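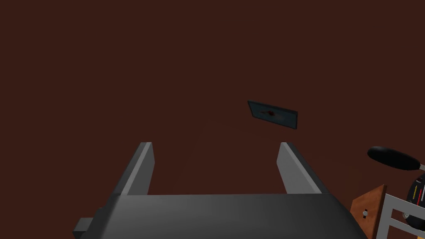 Wrist view only: does a cluttered sim help a grasp policy or just slow it down?

Group 4 final report, Robotics Studio
Tien-fu Chu, Corina Matei, Tshepo Botha
Supervisor: Hendrik Mabaso

Summary

We trained a small policy to pick up thin flat things (cards, tiles, panels) using only the wrist camera. Everything in simulation. Main question was whether putting unrelated objects near the target during training makes the policy better when it meets clutter it hasn't seen. Short answer yes, but it costs training time and it makes the policy a bit worse on bare floors. Long answer below.

Background

Last year's group used an overhead camera plus the wrist camera and got good numbers. Wayne Fraser (tutor) pointed out in our proposal meeting that the overhead camera was probably doing most of the work. So we dropped it. Wrist only, one RGB stream, no depth.

Flat objects are annoying for a parallel gripper. If the panel lies flat there is nothing to close on. If it's tilted there is an edge, but the fingers have to come in at the right angle or they just push it along. Most of our failures are the pushing kind.

Setup

Simulator is Pokar, the teaching build on the lab machines. Gripper model is the stock two-finger one, opened fully at the start of every episode. Gripper body stays in view the whole time, low down, fingers sticking up into the picture. We thought about masking it out and decided not to. The policy seems to use the fingers as a sort of ruler. Can't prove that, see Limitations.

Surface is a single flat colour. We used a reddish brown for all the results in this report. No texture, no shadows on the surface. Shadows were on in the first version and Tshepo turned them off to get the render time down, then we kept them off so that the runs were comparable.

Target is a thin rectangular panel with a dark bluish-grey face and a small marking near the middle of it. Spawned at a random tilt. It can spawn off the surface with nothing holding it up, physics only switches on after the first frame is saved.

Clutter comes from the Clatier object pack, which is a mixed bag of household and workshop stuff. Objects get dropped as a cluster on one side so that the fingers have at least one clear approach. The cluster overlaps itself quite often, intersecting meshes etc. We left this in. Fixing the spawner would of taken a week we didn't have.

Conditions

Bare: panel only, no clutter at all.
Clustered: panel plus one cluster, position random, often poking in from a corner.

Same network, same seed list, same number of episodes. The only thing changed was the spawner setting.

Training

400 demonstrations for each condition, made with the scripted planner that has access to true object poses. Then behaviour cloning. 12 actions predicted per step, we execute the first few and replan. Corina tried longer chunks early on and the arm got very confident and very wrong.

Clustered took almost 2 times as long to settle. We don't think this is a tuning problem, we tried two learning rates and it was the same story both times. Loss curves are in the appendix (the axis labels are swapped on the second one, sorry, noticed after the export).

Testing

60 test episodes per policy per setting, all with objects held out from training. A success = panel lifted clear of the surface and still held at the end of the episode. We had a looser definition at first, any lift at all, and Hendrik made us change it, fair enough.

Results

On bare floors the Bare policy did better. Not by a lot. Clustered policy sometimes hesitates, goes partway, backs off, comes in again, and a few times runs out the clock doing this.

On cluttered floors the order flips and the gap is much bigger. The Bare policy gets dragged toward whatever is biggest and brightest. Rails, wooden boards, anything with long straight edges. Makes sense, in its training data the only straight edge out there was the panel. It would line up really nicely on completely the wrong object.

Clustered mostly ignored the junk. Where it failed it was usually because the cluster was close to the finger on that side and the gripper body clipped it on the way down. The panel then moves, the policy doesn't recover. So the seeing part is ok and the not-bumping-into-things part isn't. The network has no notion of how wide the gripper housing is past the fingers.

One odd thing. Black glossy objects caused more trouble than we expected, for both policies. We think it's the highlights but ran out of time to test it.

Limitations

Sim only. One surface colour. One target. Lighting from above and fairly even in every episode, a real bench won't be like that. The claim about fingers as a ruler is a guess, the proper test is to retrain with the gripper masked and compare. Also the planner that made the demos is quite cautious, so some of the hesitation may be copied from it.

We had planned a transfer run on the real arm in June but the booking clashed with another group and we only got a Monday afternoon, which went on calibration.

What next

Add a collision penalty or give the policy the housing outline as an extra channel. Randomise the surface. Mask test. Fix the spawner overlaps and see if any of the numbers move.

Who did what

Tien-fu: training code, test harness, most of this writeup. Corina: action chunking, plots, Results. Tshepo: simulator, spawner, rendering.

Thanks to Wayne for the nudge on the overhead camera and to Hendrik for reading two drafts.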